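9/11/23, Derkthorpe, back bench

Skusto trial of the Grindis two-arm setup, continued. The decision is whether we keep paying for it after the loan runs out. The quote is 900 a month, support included, "support" meaning a web form and a man who answers it in the evenings. I'm leaving the money for the end of this entry, where it can spoil things properly.

The task is still soft goods. Everybody's demo picks up a cube, and nobody sends us cubes. Hortensia Cáceres asked for something floppy, fuzzy and hard to get a consistent grip on, so we are using the lavender bunny with the mint-green bow. Start pose is on its back, ears toward the robot, one hand on either side. The pose sheet says "supine." I wrote the pose sheet and I regret the word.
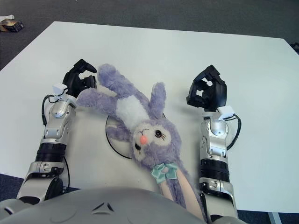 ## Setup, again

Power-up by the manual, which runs to 311 pages and has an index that lists "arm" but not "hand." Pages I needed:

- homing order (left first; it does not say so until the troubleshooting section)
- wrist camera check, both sides
- resetting a soft stop without a full restart
- how to tell the software that the table is the table

The last one took most of the morning. Wan, the planning software that comes with the kit, wants the height of the work surface to a tenth of a millimeter, then rounds it. Hortensia found the rounding in a settings file. I typed the number in four times before she mentioned it. She says she was waiting to see if I'd stop.

Table height now saved under `bench_back`. Don't load `bench_back_old`. I'd delete it, but the delete button is grayed out and I've sent a form about that too.

## Reach and approach

Both arms get to the middle of the table without complaint. Side approaches are good. Coming down from above is slower and the planner fusses, especially when both arms want the same piece of air. It resolves this by having one arm wait, and it always picks the right arm to wait, whatever the priority setting says. Note for the report: the priority setting may be decorative.

Ears are the worst part for the planner, being long, soft, and nearest the robot. It treats them as part of the table about as often as it treats them as part of the object. Legs and arms it handles better. Hortensia relabeled a short batch by hand, limb by limb, and the confusion between arm and leg mostly went away. The ears stayed bad.

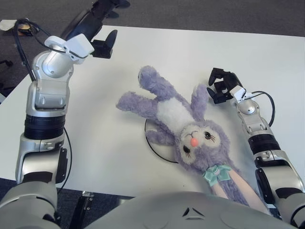

My own list of gripes is mostly mechanical and it starts with service access. The wrist covers use a screw I don't own a driver for, and Skusto's sales sheet describes the arms as "field maintainable," presumably in a field with a better toolbox. Next is the cabling. It comes off each wrist in a loose black loop and runs back down the arm, out in the open, where a sleeve or a passing limb (plush or otherwise) could hook it. Two clips per side would fix it. I've asked if they sell clips. They sell a cable management upgrade.

The shell at the front is fine. Smooth, gray, wipes clean. I have no gripes about the shell and record that here for balance.

## Lifting the thing

Started with the left side alone, closing on the body. Force setting 3 is too polite and slides off the fur. Setting 5 holds. Setting 4 is what the quick-start card recommends, and it works or doesn't depending on which way the fur is brushed, a variable I had hoped to get through my career without logging. It's now a column in the sheet.

The place target is the white plate with the thin black rim. White on a white table, so the rim is all the camera gets to work with. Wan found it anyway, once the overhead lights were all on, and I'll give it credit for that in writing. It loses the plate when the bunny covers too much of the rim, and then it asks whether the plate has been "retired." There's no way to answer "no, look underneath."
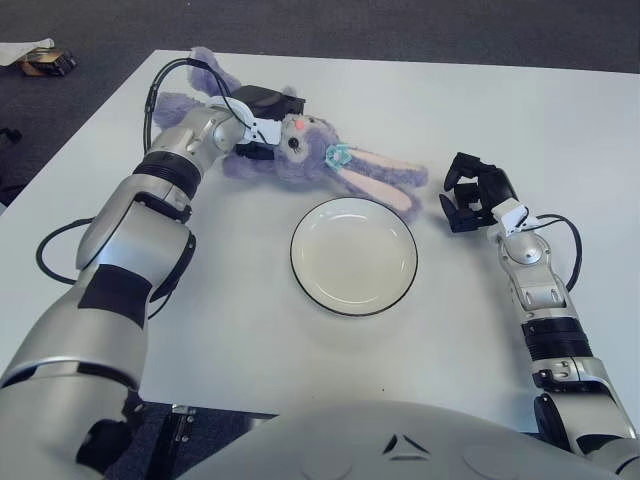
Regrasping is the part I'd pay for if it worked every time. The idea is that one hand holds while the other moves in and takes over, and the handoff settings are sensible once you find them (page 204, under "Courtesies"). Our defaults for now:

1. Hold side at 5, take side at 3, step up to 5 after contact.
2. Pause before release. The factory pause is too short for fur.
3. Release slow. Fast release is in the demo video and looks great there.

Item 2 needs a proper number. Hortensia wants to sweep it in small steps, and I want to go home, so she'll sweep it.

## Logs and support

The run counter on the controller reads 2,276, and that includes whatever the previous borrower did with it. There's no trip reset. I've started our own tally in the front of this book, in pencil, like an animal.

The evening man replied to form one. His answer was a link to the manual. Form two (the delete button) is open. Form three asked for the invoice breakdown, and that came back in under an hour.
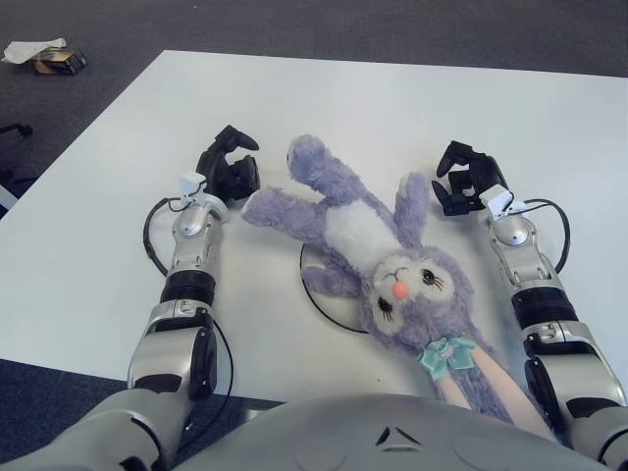 The breakdown has a line for "dexterity," billed separately from "hands." I've asked Skusto what we'd be left with if we dropped the first and kept the second. Hortensia thinks we could live without the fleet dashboard, given a fleet of one, and that takes 100 off the monthly figure. I'd still want the clips thrown in.

My vote at this point is a one-month extension with no upgrade, on condition that somebody looks at the ear problem. Hers is yes, and she wants the second force profile unlocked while they're at it.

To do:

- borrow or buy the wrist driver
- pause sweep (HC)
- darker plate? or tape on the rim, if we can stand the argument about whether that's cheating
- brush the bunny before each batch, one direction, write down which
- chase form two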